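Über uns

Willkommen bei Stikberg! Schön, dass Sie sich die Zeit nehmen, ein wenig mehr über uns zu erfahren (und falls Sie eigentlich nur die Telefonnummer suchen: die steht ganz unten auf der Kontaktseite, wir sind niemandem böse).

Angefangen haben wir zu zweit. Ailbhe Ó Briain und Lorcan Mulligan kannten sich aus der Hausverwaltung Greren und ärgerten sich beide über denselben Umstand: Möblierte Zimmer wurden übergeben, bei denen das Bett gemacht und das Fenster geputzt war, aber der Papierkorb stand noch ohne Beutel da, und im Nachttisch lag die Post vom Vormieter. Im Juni ging es los, mit 31 Zimmern und einem geliehenen Kombi. Inzwischen betreuen wir 480 möblierte Zimmer und kleine Wohnungen, und der Kombi gehört uns.

Was wir tun, ist schnell erzählt und dauert dann doch immer länger, als man denkt. Wir räumen auf, wir richten her, wir schauen in die Ecken. Am meisten liegen uns die kleinen Dinge am Herzen, und zu denen zählt bei uns eben auch der Müllbeutel.
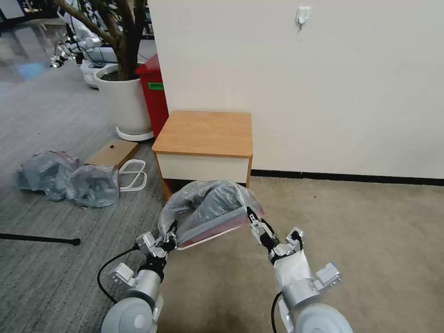

Ein durchsichtiger Beutel vor dem kleinen Nachttisch

Für kleine Papierkörbe nehmen wir am liebsten durchsichtige Beutel. Man sieht gleich, ob noch etwas darin liegt, und beim Trennen gibt es weniger Rätselraten. Natália Macedo, die bei uns die Einarbeitung macht, lässt neue Kolleginnen und Kollegen am ersten Vormittag erst einmal Beutel einsetzen: auffalten, hineinsetzen, mit der Hand bis zum Boden drücken und den Rand ringsum schön weit über die Kante schlagen. Das klingt nach nichts, aber ein Beutel, der beim ersten Apfelrest in den Korb rutscht, ist ein Ärgernis, und das muss ja wirklich nicht sein! 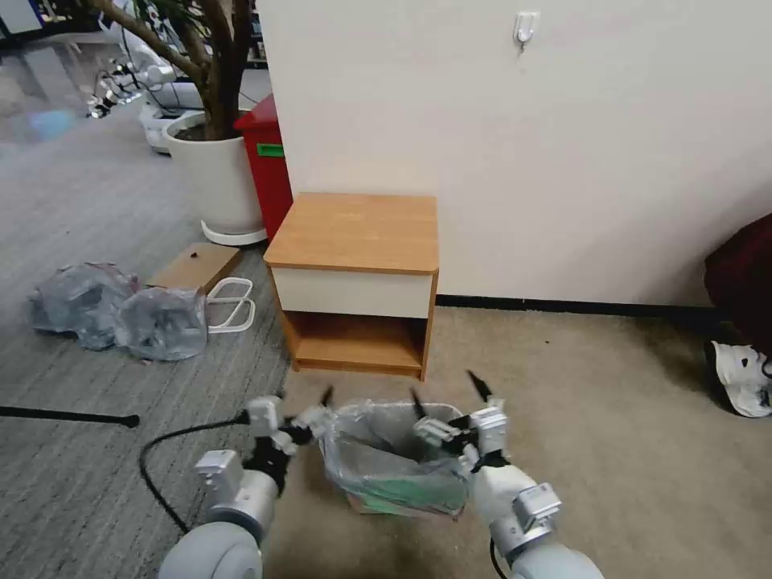

Papierkorb mit umgeschlagenem Beutelrand, dahinter Nachttisch und Zimmerbaum

Überhaupt, die Zimmer. Wir mögen es, wenn sie wohnlich sind: ein Nachttisch aus Holz mit einem offenen Fach für das Buch, das man gerade liest, ein weicher Teppich, eine große Pflanze, die schon ein paar Mieter erlebt hat. Um die Pflanzen kümmert sich Szu-yu Cheung, und wer sie einmal nach dem richtigen Gießen fragt, sollte etwas Zeit mitbringen.

Eoin Ní Bhriain nimmt im Büro Ihre Anrufe entgegen und plant die Touren. Wenn Sie einen Schlüssel vermissen, eine Übergabe verschieben möchten oder einfach wissen wollen, ob wir auch in Ihre Straße kommen, sind Sie bei ihm richtig. Wir freuen uns auf Sie!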